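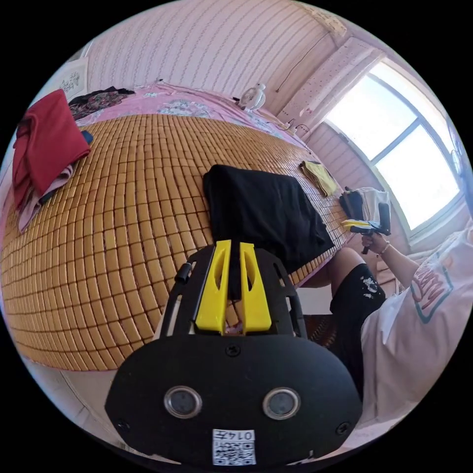
How do you fold T-shirts on a bed that has a bamboo mat on it? The way that works for me is to put the shirt face down with the hem toward you, smooth it from the middle outward with flat hands, fold the sides in, and only then fold it up from the hem.

I'm asking the rest of you because that's as far as I've got, and my piles still come out lumpy. I fold in the bedroom, since the ironing board lives in the hall and the kitchen table is always full. The mat stays on the bed from April until the nights get cool, and I don't want to roll it up each time I do laundry. Two things bother me. Thin cotton slides all over the tiles, and I swear the little gaps catch on anything knitted. Also, what do you do with towels and dark tops – same pile or separate? I've been using a folding board from Skitent and it just skates away from me. Any tips welcome, I have a family-sized basket to get through twice a week!

Posted 21 January 2022 by Drirlow
Filed under: Home & Laundry > Folding and Storage

Zasaria

I've folded on a mat for years (hot upstairs bedroom, no room for a table) and I like it better than folding on a comforter, because the surface is so much firmer. A few things that helped me.

Sit at the side of the bed, don't stand over it. If you stand you lean, and if you lean your back hurts by the fourth shirt. Pull a chair right up so your knees are near the edge and work on the bit of mat in front of you. Finished stuff goes to the far end, unfolded stuff stays in the basket on the floor.

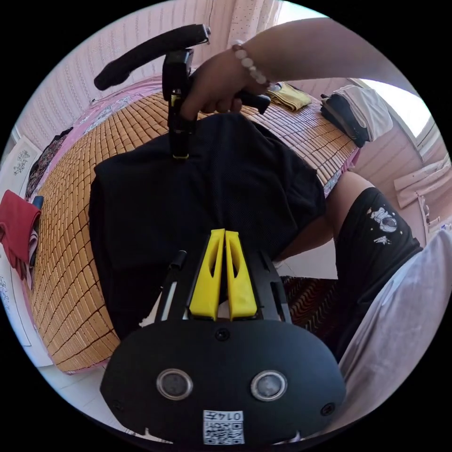
Black shirts are the ones I'd do first, while your eyes are fresh and there's daylight. Lint shows up on them, and so does every bad fold. When a black T-shirt is spread out over the tiles with those soft creases still in it, don't tug on the hem to get rid of them. Press down near the top with one hand to hold it, and run the other hand down toward you. The tiles give you enough grip as long as you go slowly. Then sides in, sleeves back, bottom up, and up again. Mine end up the width of my hand, but go by your drawer.

For the sliding board, I'd skip it. I had one too and gave it away. If you really love yours, put a dish towel under it.

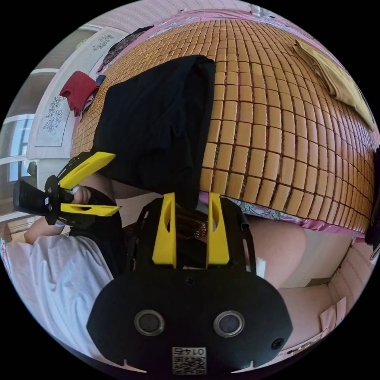 Hughes disagrees with me on the order and says towels should go first, every time, so that you get the bulky things out of the basket and can see what's left. I've tried it and okay, it does make the basket look a lot less scary. My trouble is that a folded towel takes up space on the mat I'd like for shirts, so if you go that way, put them in the closet as you finish them.

On knits, turn them inside out and lay them on a pillowcase. I've never had a snag that way, and I have one cardigan that snags if you look at it – so I'd call that a fair test.
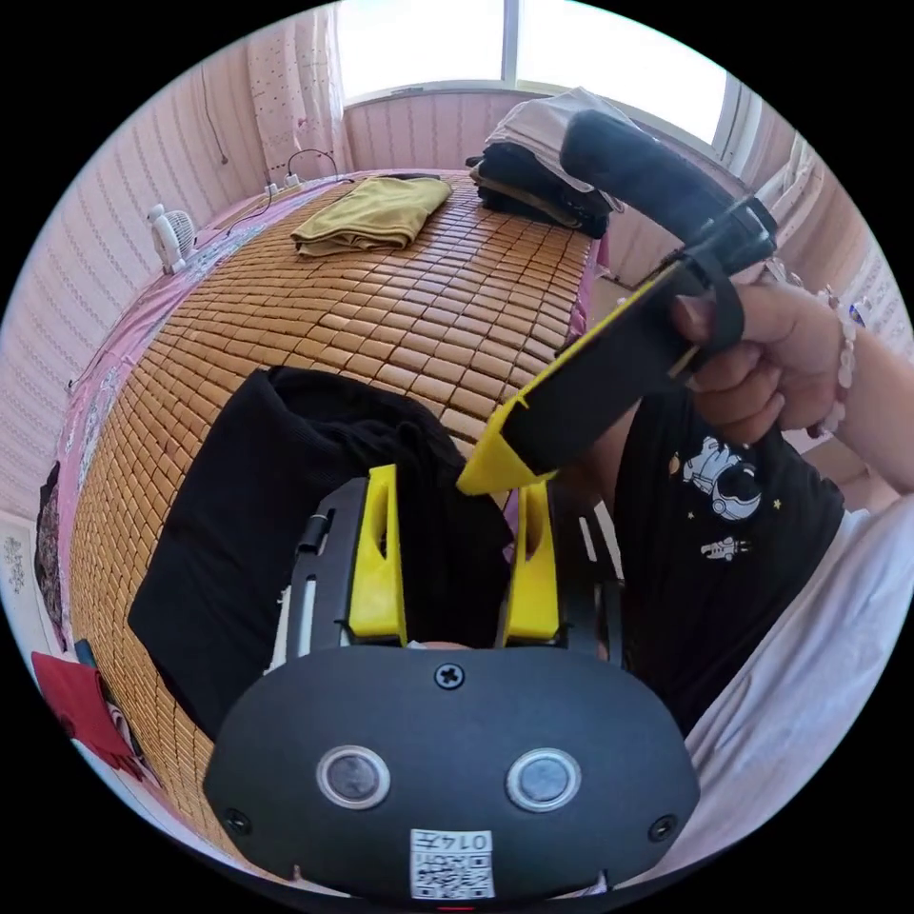

Should towels and dark tops share a pile? I'd keep them apart, with towels in one stack and dark tops in another, because new towels shed fuzz and it goes straight onto black cotton. After a good few washes it matters less, and then you can stack them however they fit.

Oh, and wipe the mat with a barely damp cloth before you start. Dust settles in between the tiles and you don't want it on clean laundry. Let it dry all the way first!

Hughes

Still say towels first. Also, for lumpy piles, 3 folds and no more on a T-shirt. People over-fold them into little bricks and then wonder why the stack leans. I keep mine at 4 shirts high on the bed and start a new pile after that. Heavier things on the bottom.

laundrybasket1000

just get a table lol. or roll them, i roll everything and it takes half the time

Related threads
How to clean a bamboo sleeping mat without warping it
Folding boards – worth it or not?
Getting lint off black cotton
Where do you keep summer bedding in a small closet?
Rolling or folding for deep drawers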